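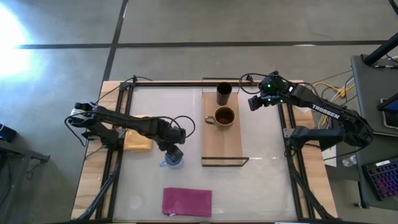 How to set up the cup task on two arms (for new members of the Ilodo student club)

Written by Ataberk Tatlı, checked by Margit Szénási
Last change: 12/07/2022

This page is for students who join our club and want to record their first demonstrations on the two-arm table. You do not need to know programming for it. You need patience, and you should read the whole page once before you switch on anything. Our project is called Arance, and the name of the cup task in the menu is Gemau.

Step 1. Prepare the table

Put the cardboard board in the middle of the white panel, with its long side going away from you. The wire rack goes at the near end of the board. Place the black cup at the far part of the board and the brown mug just below it, with the handle to the left. The light blue cup stands directly on the panel, on the left half, where the left gripper can come down to it.

The sponge and the magenta cloth also stay on the panel. They are not used in this task, but the later tasks need them and we want the same objects on the table in all recordings. Keep the sponge near the left rail and the cloth near the front.

Step 2. Check the cables

Look at both arms from the shoulder to the gripper. Every cable must have a loop which is large enough for the wrist to turn. If a cable is tight when the arm is folded, it will pull when the arm is stretched. Please do not repair this with tape. Open the clip, give more cable, and close the clip again.

Look also at the floor on the right side, between the table and the desk with the keyboard. Walk around these cables and not over them.

Step 3. Start the recording program

Open the program Liem on the computer and choose Gemau. Write your own initials in the operator field. Last November we had 311 recordings with an empty field, and it took Margit two evenings to find out who had made them.

Each recording stops after 60 seconds. If you finish earlier, bring both arms to the rest position and wait.

Step 4. Move slowly

Bring the left gripper above the blue cup, stop for a moment, and then go down. Beginners often go down and sideways together and push the cup away. When you hold it, lift it straight up before you turn the wrist. The right arm should stay near the far edge until the left arm has left the middle of the table.

If the two arms touch, stop and tell an older member. Do not try to pull them apart by hand while the motors are on.

Step 5. Look at the wrist pictures

After every recording, open the wrist view and go through it quickly. Both fingers must be visible at the bottom. When the wrist turns fast, the picture becomes smeared and we cannot see small objects in it. 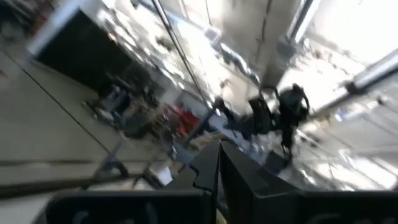
Wrist view with strong motion blur. The two fingers are still clear to recognise.

A few blurred pictures in one recording are no problem. If the cup is blurred during the grasp itself, mark the recording as "repeat" and make it again, with a slower wrist.

Step 6. Save and close

Press Save, wait for the green line in Liem, and write the number of the recording in the club notebook. The last number before this page was changed is 566, so please continue from there. Put both arms in the rest position before you switch off the power, otherwise they fall on the table.

Questions about Liem go to Ataberk, and questions about the arms go to Margit.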